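3.2 Materials and drying times

Participants in the Mokdale card-making group stamped the same sentiment on two card stocks, Illow smooth and Jitden cotton, using black dye ink and black pigment ink. Each person made 40 prints over the October sessions. We recorded smudging after 60 seconds by pressing a clean scrap of paper on the print.

Dye ink smudged less on both stocks. Pigment ink gave a sharper outline on the cotton stock, as Honda had found with larger background stamps. Stamps were rinsed in plain water between colours and dried on a lint-free cloth.

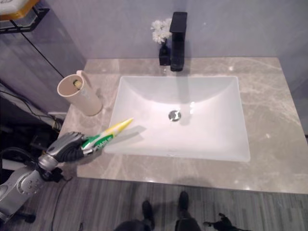
Figure 2. Bathroom sink and countertop.

Prints with a broken outline were left out of the smudge scores and are treated separately in Section 3.4.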